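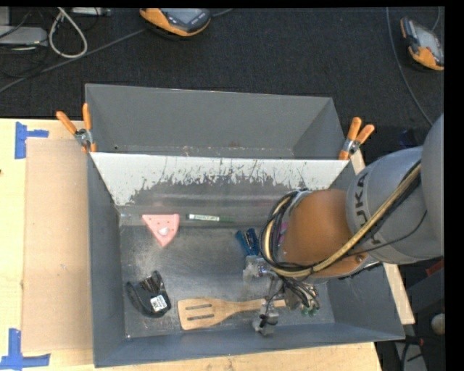
What do we do with the small stuff that ends up in the metal bin? Sort it by where it gets used, wipe it, and put it back the same afternoon, before anyone starts a new pile on top.

December, just after lunch

That was the rule Colin and I agreed on when we took over the shared room at Grurkgate, and I'm writing it at the top of the page because I broke it for most of last month. Things get dropped in the big gray bin on the table when somebody needs the bench clear, and then they live there. I do it too! A marker goes in, then something from the kitchen corner, and after that it's just where things go.

Today's load was a nice mixed bag. The wooden spatula with the slots is the one that gets me every time, it belongs with the kitchen things and has no business being in with markers. I use it for stirring paste when I can't find the proper stick, so I know perfectly well who to blame for that one. Note to self: buy a second one for paste and write PASTE on the handle, big letters, both sides.

The green and white marker goes back in the jar by the window. Before it goes in the jar, scribble with it on scrap. I've put dried-out markers back in that jar for years (we all have, Colin, don't look at me like that) and the result is a jar where you try four before one writes. Dead ones go straight in the trash from now on, no second chances, no standing them on their caps overnight.

The pink wedge I've put on the shelf with the odd shapes. I asked Farhad Sadeghi whether he wanted it and he said "leave it out where I'll see it," which with him could mean anything. I'll give it until the new year. The black curved thing has a label on it, too small for me to read without my glasses, so that goes on Colin's side until one of us sits down with it under the lamp. Blue bits: same shelf as the pink, together, please don't split them up before we've worked out whether they go with something.

Now the bin itself. The coating on the sloping divider is in a sorry state, all scratched and ragged, and the bottom of the front section is scuffed dull. I like that bin. It's a good size, it has the two sections, and the divider slopes so small things slide down to where you can reach them, which I miss every time I use one of the square Skelley tubs. So I'd like to keep it going.

Things I've considered:

Leaving it alone. Colin's vote. He says a bin is a bin and the paint is only going to come off again.

Sanding back the loose edges and painting. My vote, maybe. I had a look through the drawer and we've got 60, 80 and some very tired sheets that used to be something. I'd start with the 80, just on the ragged band, and only go down to 60 if it drags. Wipe, prime, two thin coats. It would need to be out of use overnight at least, which means somewhere else for the pile to go, which is how we got two piles last time.

Lining it. Farhad's idea. A piece of felt or thin rubber mat cut to the floor of the front section, nothing stuck down, so it lifts out for washing. I'm coming round to this. It would be quieter too. You really hear it when a marker gets dropped in from standing height! There's an offcut of gray felt left over from the Akbari drawers and I think it's long enough, need to measure. If it's short I'll ask at Zodinport, they usually have ends.

Probably lining first and paint in the spring when we can have the door open.

Other thing: I'd like to start using the back section for something. My suggestion is back section for "belongs in another room," front for "belongs in here somewhere." Then whoever is walking to the kitchen can grab the kitchen things on the way and we don't all do separate trips. Colin thinks people will throw everything in the front whatever we write on it. He may be right. I'll make a tag anyway, tape it on the rim, and we'll see how long it lasts.

Later, 5 or so: felt measured. It's 70 cm on the long side and I've left it rolled up under the table with a clip on it. Haven't cut anything. Need to take the template off the bin floor with newspaper first, the side slopes outward and I don't trust myself to do that by eye (see the drawer incident, two pages back).

Still to do: tag for the back section, scissors to be sharpened, ask Farhad again about the pink wedge.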